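Larnero Robotics Club: progress report to the Binness Fund, second stretch of the year

Prepared by Ximena Ibarra, club lead, with notes from Octavio Farías and the students 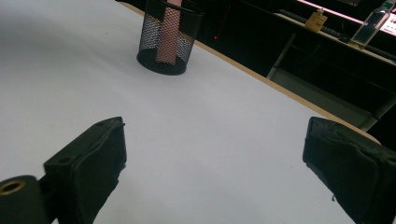 The hand-held gripper at the table, open, with the mesh pencil cup ahead of it.

Dear friends at the Binness Fund,

Thank you again for your patience with our January report, which reached you later than we had promised, and for the kind note that came back with it. I read it aloud to the club and it went down very well. This one covers everything from January up to the spring break, and I will try to keep it shorter than the last, though Octavio tells me I say that every time.

When I last wrote, the students were still arguing over what the arm should learn to do first. They settled on desk tidying: picking small things up off a table and putting them in a cup. It sounds modest, and a couple of the younger ones were disappointed that we were not going straight to cooking. They came around once they had tried it. A pen lying flat on a smooth white surface is a surprisingly stubborn thing to pick up with two padded fingers, and taking it out of the cup again is harder still.

Most of our hours have gone into collecting demonstrations with the hand-held gripper. We now have 3059 recorded, of which 1876 passed the students' own review and went into the training set. I know that looks like a lot of wasted effort on paper. Many of the rejected ones come from the first few weeks, when everybody was moving too fast, and Nahuel Daza has written a page of advice for newcomers that has helped enormously (start with the fingers wide open, go slowly, and don't lean on the table).

Bautista Villalba took charge of the review sheet, which used to be a mess of my making — I am happy to have handed it over. Every recording gets watched by two students, and when they disagree it goes to Bautista, who is stricter than I would be.

We trained the first model in time for the families' evening. On the easy task, dropping a marker into the cup, it managed well enough to get applause. On the second task, moving the cup itself from one side of the table to the other, it knocked the cup over more often than it carried it. The students took this in good spirits and have already planned a new round of recordings with the cup placed nearer the edge of the table, where the model seems to do worst.

On spending: we are within the budget we agreed. The largest item was replacement padding for the gripper fingers, which wears faster than we expected, and we would like to move a little of the unspent travel money across to cover more of it. Mohit Tomar will send the itemized sheet separately. We have 5 students signed up for the Olorthorpe meet and would love to bring 3 more if the bus quote comes in where we hope.

Before the next report we plan to finish the cup recordings, retrain, and run both tasks again with the same students scoring. If anyone from the Fund would like to visit, we meet at four in the afternoon in the Kairys building, and Nahuel would be delighted to put the gripper in your hand.

With warm thanks,
Ximena Ibarra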